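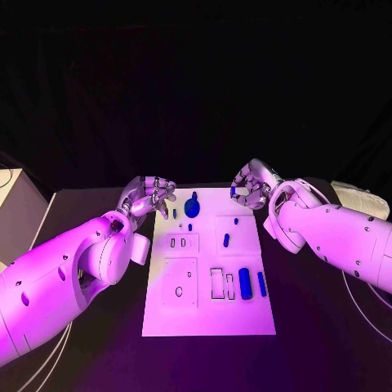
# Peg and knob boards: show me yours!

**gasance_attic**

OK so I have fallen completely down the hole with these things and I need people to talk to about it. I mean the flat kind, white board, shallow panels with grooves between them, blue pieces, blue knobs, holes to fill. I bought my first one in May for my mother-in-law, who wanted something for her hands that wasn't putty, and I've been "testing" it at the kitchen table ever since. She's been very patient!

What I love is how different the pieces feel. A fat pear-shaped knob you can grab with your whole hand, then a skinny little pin that makes you slow way down. You go from one to the other and your fingers have to change their minds.

Questions for the thread:

- Do you clear the whole board before starting, or leave some pieces in?
- Pins first or big stuff first?
- Has anybody made their own?

**Angus Strachan**

Welcome! I've built 3 of these now and I'm cutting the fourth this week, so yes, I have opinions.

Big stuff first, always. The large knobs give you something to line the rest up against, and you warm up on pieces that forgive you. If you start on the pins you end up annoyed before you've had any fun.

For making your own: the grooves are worth doing even if they look like decoration. I cut my first board flat, no panels at all, and it was so much duller to use. With the panels you can say "just do this corner today" and it feels finished when you stop.

**pavetti_pete**

Disagree on big stuff first! Pins first, while your hands are fresh. Save the knobs for dessert. I do a full board with my morning coffee and if I leave the pins for the end I'm dropping them all over the floor, and then the dog is interested.

Also, put a dark cloth under the board. Dropped pieces show up right away.

**gasance_attic**

The dark cloth!! Why did I not think of that. I've been using a beige placemat and hunting for pegs with a flashlight.

**Angus Strachan**

Pete, you drop pins because your holes are too tight and you're pushing at them. Open the holes up a hair. I sand mine with a bit of paper rolled around a pencil until the peg slides in by its own weight.

**pavetti_pete**

But then there's no challenge! A peg should want a little persuading. If it just falls in you may as well be dropping coins in a jar.

**vilside_mo**

Can I take the middle here? My board has both. Loose holes along the top, snug ones down by the slots. I made it for my dad and he'd do the easy row, have a cracker, then go after the hard row like it owed him money. I think the mix is why he kept coming back to it.

Also trying both hands at once is a whole different game. One hand on a peg low down on the right, the other up by the knob at the top center, and you find out fast which hand has been coasting all these years. Mine is the left. It's hopeless and I'm very fond of it. 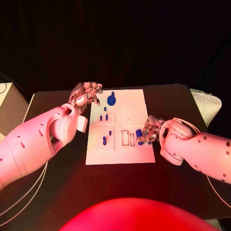
**Godelieve De Bruijn**

Both hands, yes, but please not from the first day. I ran a craft table for years and the people who tried two hands right away mostly gave up by the second visit. One hand for a week, then the other hand for a week, then together. Seven minutes at a time is plenty.

And I'm with Angus on the order. Big pieces first.

**pavetti_pete**

Outvoted again. I'll be over here with my pins and my coffee.

**gasance_attic**

Tried the both-hands thing last night and laughed so hard I had to put the peg down. My left hand just sort of hung in the air waiting to be told what to do. Did it for 30 minutes, sorry Godelieve, I'll be good tomorrow.

Angus, what are you using for the round pegs? Dowel?

**Angus Strachan**

Dowel, yes. Cut them longer than you think you want. A peg that stands well up out of the hole is so much nicer to hold than a stub, and you can always trim it. Round the bottom end over so it finds the hole. For the gear-shaped knobs I cheat and buy drawer pulls, then file the notches in. Takes an evening each and I enjoy every minute.

Two coats of blue, let it cure properly, then a light rub with wax. Don't wax inside the holes or Pete will complain.

**pavetti_pete**

Pete will absolutely complain.

**vilside_mo**

Does wax hold up? I painted mine and the blue wore off the knob where Dad's thumb went.

**Angus Strachan**

It'll still wear there eventually. I just touch it up.

**Godelieve De Bruijn**

I'd leave the worn spot, it shows a new person where to grip.

**gasance_attic**

OK, dowel is bought, drawer pulls are in the cart, and I've drawn the panels out on the back of a cereal box. Going with Mo's plan, loose at the top and snug at the bottom. Will post the layout when I've got the slots figured out. Does anyone know how wide to make those?

**vilside_mo**

Cut your tab first, then mark the slot off the tab. I did it the other way around and had to throw out two.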